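Notebook, Forkell support equipment group
May 27, 2020
Entry by D. Juška

Continued from the last entry on maintenance cost of the Vrettos trainer aircraft. Sigita asked me to write down how I came to the new hourly figure, so that she does not need to call me each time the customer asks. I write it long, sorry for this.

The starting point is the set of 143 work orders which the squadron sent us in December. They are for one type only, the two-seat version, and they cover unscheduled work. Scheduled inspections are in another file and Folke is keeping that one. I did not mix them. In the old study they were mixed, and this is the main reason why the old curve looks so smooth and why I do not trust it.

First I sorted the orders by system. Landing gear was the largest group, as everybody expected. Second was the environmental control system, which I did not expect. 48 orders are for the cooling air valve and its connector, and most of them were closed with the text "removed and replaced, tested OK". When I read the depot reports for the same serial numbers, many valves came back with no fault found. So the squadron pays for a removal, for transport, for a bench test, and then the same valve goes on another aircraft. In the cost model this was counted as a valve with poor reliability. I think the valve is fine and the problem is in the connector or in the test procedure. I have no proof yet.

Darius does not agree with me completely. He says the depot bench runs the valve at room temperature, and on the aircraft the valve sits next to the bleed duct, so a fault which shows only with heat will be missed. It is a good argument. We decided to ask Clustgate if they can run 2 of the returned valves in their thermal chamber. Griet wrote to them before lunch. She warned me that their chamber is booked a long way ahead.
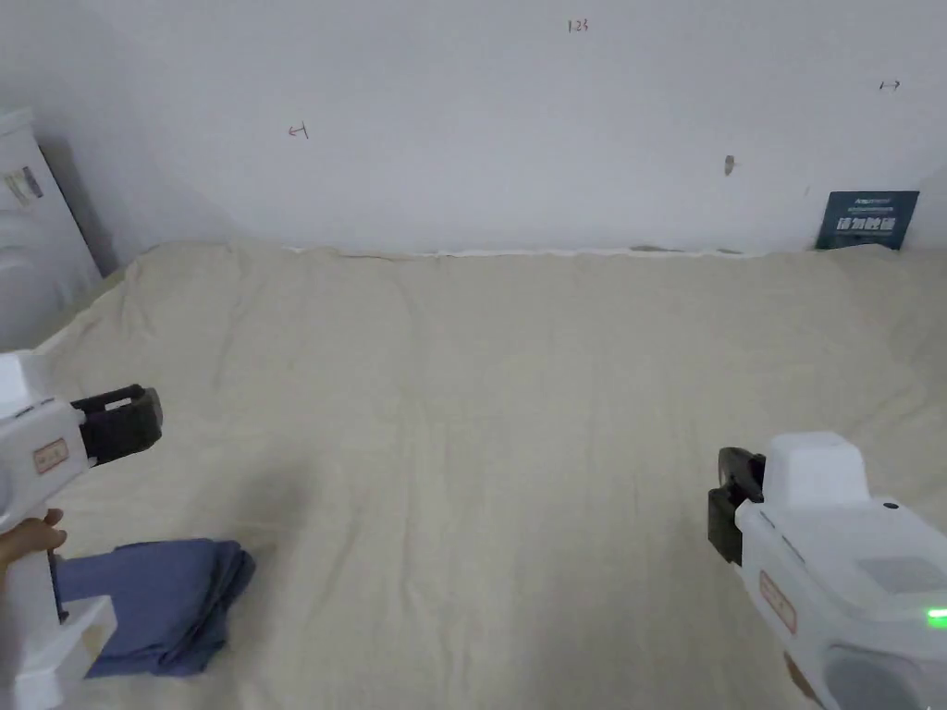

White gripper in hand, cream sheet, white wall.

Now the hourly figure. I took the labor hours as they were written in the orders, and I did not correct for waiting time. Folke says the mechanics there write the waiting time in the same box as the work time, and that we should subtract it. I understand him, but if we subtract it, we show the customer a number which he will never see in his own budget. The mechanic is paid while he waits for the part. For now I keep it in, and I give the figure without waiting as a second line in the table. Sigita should decide which line goes in the letter.

Spares price is from the Trinalitz list. Be careful, there are two editions of it in the shared folder and they have the same title. The older one has the brake units as a pair and the newer one has them as single units. I used the wrong one until yesterday evening and my brake cost was double. If somebody copied my spreadsheet before this entry, please throw it away and take it again from the folder.

Other small things, not sorted:

Tire changes look too frequent for the number of landings. One possible reason is the crosswind training, another is that the squadron changes both main tires when only one is worn. I asked, no answer so far.

Order numbers ending with the letter R are reopened orders. I counted them as new orders at first. They are now joined with their parents.

The canopy seal is not in the model at all. It must be added, even if it is cheap, as the aircraft is down for a full shift while the sealant cures.

The flight hours in the summary sheet and in the logbook scans are different by 70 hours for the whole fleet. I believe the logbooks. Darius will check if ground runs were added to the summary by mistake.

Asked Folke for the inspection file in the same format as mine, with the tail number in the first column. He will do it after he finishes the hydraulic part.

To do:
Send Griet the serial numbers of the valves for the chamber.
Ask the squadron for a photo of the connector, both halves, with the pins readable.
Make the second line in the table and mark clearly what is in it.
Move the older price list out of the shared folder, but ask Sigita first, maybe it is needed for the old contract.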